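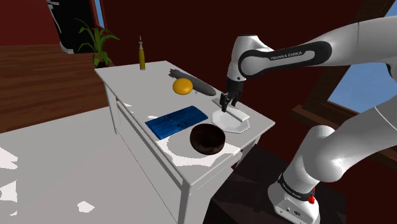
Open Day at Pastamby Studios

Sunday, June 17, 2018

Pastamby opens its lot to the public once a year, and I went this time because two people I like were on the program. Lesia Hnatiuk, who plays the older sister in "Molturus," was giving a talk in the morning, and Demyd Palamarchuk was signing photos after lunch.

The gate is on the east side of the lot. Parking is in the field across the road, and it fills early. I got a wristband, a paper map and a slip with my tour group on it. The groups are color coded. Mine was green, which meant the costume store first and the stages last.

The costume store

Ruth Montoya runs wardrobe and took us through the racks herself. Everything is filed by show and then by character, with a card on each hanger listing the episodes it was worn in. She pulled out the gray coat from the first season of "Molturus" and showed us the lining, which has been replaced 2 times. There are five copies of that coat. One is for stunts and is a size larger so pads fit underneath.

She was asked if actors get to keep their clothes. They can buy them at the end of a run, she said, and most don't. Palamarchuk bought his boots.

The talk

The talk was in the small screening room, which has 100 seats. All of them were taken and more people stood along the back wall. Rostyslav Hrynyshyn, who directed the second season, asked the questions.

Hnatiuk started out in radio plays and had done one commercial before she was cast. She read for a different part, a nurse who was later written out. She talked for a while about learning to ride for the winter episodes and said the horse, Owusu, was calmer than anyone else on the shoot. She wouldn't say anything about the third season except that filming starts in August. Hrynyshyn looked at the floor when it came up, so I assume he isn't directing it.

The best part was a short clip of her first audition. She plays the scene much faster than she does now, and she laughed at it as much as we did.

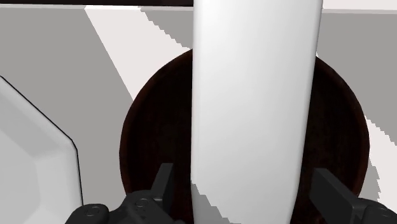
The stages

Only Stage 2 was open. The kitchen and the front hall of the family house are built there, back to back, and they are smaller than they look on television. We could walk through the hall but the kitchen was roped off. Naheed Bugti from the art department explained how the stairs work — they go up eight steps and end at a platform, and the upstairs rooms are in another building.

The signing

I waited over an hour for Palamarchuk. He was polite and quick, and he wrote names without being told the spelling if you had a badge on. Bring your own photo if you want a particular one. The table only had the season two poster.

Food and getting home

Lunch was from the Lellen truck by the gate. The line was long and they ran out of the chicken. The last shuttle to the station leaves at five thirty, and the driver did not wait for the people still in the gift shop.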